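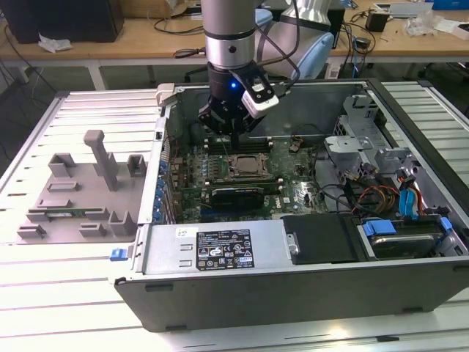

The gripper over the open Dell tower at the Dotadgate shared workshop in Rurton. A memory module sits in the tray at left.

515 shares | 38 comments

Putting a stick of memory into a desktop computer takes a person a few seconds. You line up the notch, push until it clicks, and go find something more interesting to do. The members of the Dotadgate workshop have spent since January trying to get a robot arm to do the same thing, and when I visited they were still at it.

I went in doubtful and I came out doubtful, though about different things.

The project is called Namura, after a name on a box of surplus motors, and its stated aim is to refurbish donated office computers without anyone having to sit over them. Rurton has plenty of those. The trouble is that old towers are all slightly different, and people who have opened a few hundred of them carry that in their hands. A robot has to be told. At Dotadgate the telling mostly means a gripper, a camera mounted beside it and a plastic tray with posts and slots, so the arm has a fair chance of finding the module where it expects it.

The tray bothers me. Someone has to load it. Someone also has to take off the side panel, lay the case down flat and make sure no stray cable lies across the slots. By the time all that is done, the human in the room is one short push away from finishing the job.

I said so, and got a reasonable answer. The builders see memory as the first job on a list, and they picked it since it's fussy. The slot is narrow, the module has to go in straight, and it takes more force than you'd like to put on somebody's motherboard. If the arm can handle that, they argue, drives and cards ought to be easier. Maybe. I have heard the "hard part first" speech at a lot of workbenches, and the second part has a way of being hard too.

The log gives them some cover. It lists 2401 attempts to date, of which 1492 ended with the module seated. That's a better rate than I had guessed and a much worse one than you'd accept from a teenager with a summer job. The failures are logged with short notes: "tilted," "slipped," "latch not open," and one that just says "why."

Money is the other question. The group puts its parts bill at around $1887, leaving out the arms, which came on long loan from Meredith, a machine shop across the river. Leaving out the arms is a bit like pricing a car without the engine – but workshops do their accounts this way, and I've done it myself.

What I did like was how little they oversold it. The sign on the door says "slow robot, please wait." I waited through most of an afternoon, drank two bad coffees, and saw more recalibrating than inserting.

They plan to try hard drives next. I'd keep the screwdriver handy.

38 comments | Share this story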